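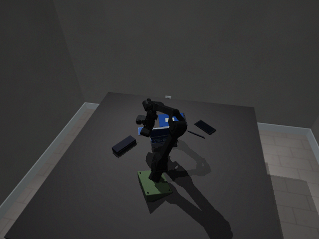 Curkcombe Community Safety Forum -- minutes, 2021-06-03

Start 7.04pm, in the upstairs room at the Baptiste Centre. 9 residents, two parish councillors, one PCSO, chair and minute taker. Apologies from the school and the bus company.

1. Last minutes
Agreed. One change -- item 4 should read "Mill Lane" not "Hill Lane".

2. Police report
Read out by PCSO. 127 calls from the Curkcombe beat last quarter, up on the one before. Most are nuisance and parking. Eight sheds broken into on the allotment side, mainly strimmers and hand tools gone. One arrest, released under investigation, can't say more than that.
Two thefts from vans outside the Zestico depot, both overnight. Drivers been told to empty vans.
Q from floor re response times on 101. One resident held for 40 minutes then gave up. PCSO says use the online form if it isn't urgent, 999 if it's happening now. Resident not happy with this. Noted.

3. Footpath behind the station
Long discussion. Three reports of people being followed after dark, all women, all between the underpass and the bottom gate. No description good enough to go on so far. PCSO asked that anyone else it has happened to gets in touch even if it was weeks ago.
Two lamps still out. County says it's the rail operator, rail operator says county. Councillor to write to both and copy each other in.
Hedge needs cutting back hard, can't see round the bend. Not till nesting is over so end of July at earliest, later if birds still about.
Suggestion of closing the path at night -- not supported, shift workers use it.

4. Cameras
Quote in from Nistent for one camera and pole at the bottom gate: £3922 fitted, one year's upkeep included. Second quote still awaited, chased twice. Questions about who looks at the footage and how long it's kept. Nobody in the room could answer. Minute taker to ask Nistent and the county data person.
Vote put off till both quotes are in.

5. Property marking
Went well at the market, ran out of pens by 11. PCSO has orderd more. Next one outside the Co-op, date to be fixed. Bikes and garden tools first.

6. AOB
Off-road bikes on the rec again, Sunday-type noise but now evenings as well. Report every time please, with reg if there is one.
Cold caller selling roof repairs on Orchard Close, claimed to be from the council. He isnt. Trading Standards told.
Request for earlier start, 6.30. Split, leave as is for now.

Actions
Councillor -- letters re lamps
Minute taker -- footage questions, chase second quote
PCSO -- pens, figures for the footpath going back a year
Chair -- ask school to send someone

Closed 8.35pm. Next meeting July, same room, date to go on the noticeboard.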